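12 Aug 2026

Rec league recap, because three of you asked and I missed last week's.

Quick one, laundry is in the dryer and I have to be up at 5.

So. We played Krajewska. Yes, that Krajewska, the ones with the matching warmups and the guy who brings his own ball pump. Lost to them twice in the spring, both ugly. Final tonight was 83 something to 80, us on top. I had the book for the first half and then I had to go in, so the second half scoring is in Eifion Bowen's handwriting and good luck to anybody reading that. The 80 is right. Everybody agrees on the 80.

First quarter, bad. Really bad. We came out in a zone we'd practiced exactly once and their point guard just walked through it. Down double digits before I'd finished my coffee. Switched to man, got a little better. Rumeck hit a couple from the corner (he's been living in that corner all summer, somebody should charge him rent) and we went into the half down maybe five.

Third quarter was the fun part. Eifion decided he was going to rebound everything. He's giving up four inches to their center and it didn't matter at all, he just got under him and leaned. Legal leaning. Mostly legal. Ref let it go both ways so I don't want to hear about it from the Krajewska bench, and I did hear about it, all through the handshake line.

I went in for the fourth with a taped ankle and played like someone with a taped ankle. One assist, two fouls, a layup I'd rather not discuss. But we got stops. Four in a row at one point, I think it was four. Tied it with a couple minutes left, then they went back up, then Rumeck from the corner AGAIN and the gym got loud. Well, loud for 30 people and a stroller.

Last possession they had a look to tie. Decent look too, top of the key, hand kind of in his face. Back rim. Eifion got the board, obviously, and threw it as far as he could down the court, wich is not what you're supposed to do but the clock ran out so fine.

That makes us second behind Tiris with 2 games left. Tiris has a point differential of 183, which is silly for a rec league, and I'm told almost 300 people came out for their game at the high school last month. We play them last. I'm trying not to think about it.

Stuff for the team, please read:

Dues are late for some of you. You know who.

Practice is moved to the small gym, the floor in the big one is getting redone. Bring the dark jerseys AND the light ones, we never have enough of either.

Whoever took home the orange cooler, bring it back.
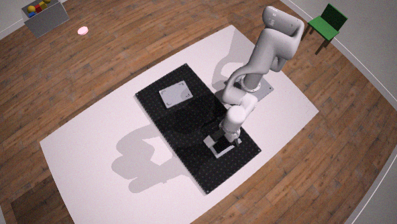

White robot arm over a black board, computer render.

Next up is Jirnis, who I know nothing about except they run. All of them, all game. So maybe do some jogging this week? I'm going to ice this ankle and see how it feels, if it's still fat by the weekend I'll keep the book and somebody else can take my minutes. Not Eifion on the book again though. I mean it.

OK dryer just buzzed. More after teh Jirnis game.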